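Karka - Wortliste für Kreuzworträtsel

Deutsche Wortliste mit Hinweistexten, Stand Februar. 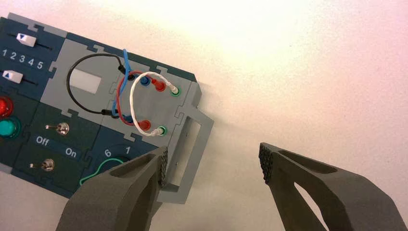

Reece Staniforth wandte ein, dass Umlaute als AE, OE und UE in die Liste gehören, sonst passen die Längen im Gitter nicht. Das ist seit Version 2 so umgesetzt - das ß wird zu SS.

Inhalt
756 Einträge, ein Eintrag pro Zeile, UTF-8, Trennzeichen Tabulator.

Spalten
wort: Großbuchstaben, ohne Leerzeichen
laenge: nach der Umschrift
hinweis: höchstens eine Zeile
stufe: 1 (leicht) bis 5 (schwer)

Bekannte Lücken
Flussnamen fehlen fast ganz. Die Stufen hat Nkechi Usman allein vergeben - Korrekturen bitte mit Begründung.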